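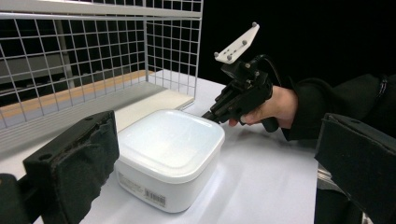

Who has the right to cut the judge's speech in the fourth act?

The director, with written consent from the estate, filed before the first public performance.

Tsehay Seyoum read the reply twice and put it in the folder with the contract. The contract ran to 38 pages. Clause 9 dealt with cuts. It allowed the company to remove stage directions, songs and any line given to a servant. It did not allow the removal of a verdict.

The play was called Prurnis. It had one set, a courtroom, and the judge spoke for eleven minutes near the end without interruption. Ernő Kun had played the judge at the first reading. He knew the speech by the second week and had begun to dislike it by the third.

"He condemns her in the first sentence," Kun said. "Then he explains it."

"The explanation is the part they paid the author for."

"Can I sit?"

"The text says he stands."

She had marked the speech in pencil, in units. Unit one was the finding. Units two through six were precedent. Unit seven contained the only question in the part, addressed to the prisoner, who had no line in reply. The author had written "Silence" and then, below it, "Longer."

They tried it at the run on the Tesfamariam stage, which had a rake of one in eighteen and a dead spot left of center. Kun stood in the dead spot. Seyoum asked him to move downstage by one pace. He moved and began.

At unit four he stopped. The prompter gave him the line. He shook his head and went straight to the question.

"Would you do it again?"

The actress playing the prisoner looked up. She was used to four more minutes before she had to. She said, "Yes," which was not in the script.

The stage manager wrote down the time and the departure from text, as the contract required, and turned the sheet over to see if there was a box for dialogue added by the cast. There was a box for fire.

"Again from the finding," Seyoum said.

Kun went back to his mark. The lamp over the bench had a slow hum at 89 percent, and the operator took it down until it stopped. Seyoum opened the folder and found the address of the estate.

"With the precedent?" Kun asked.

"With all of it. And stand."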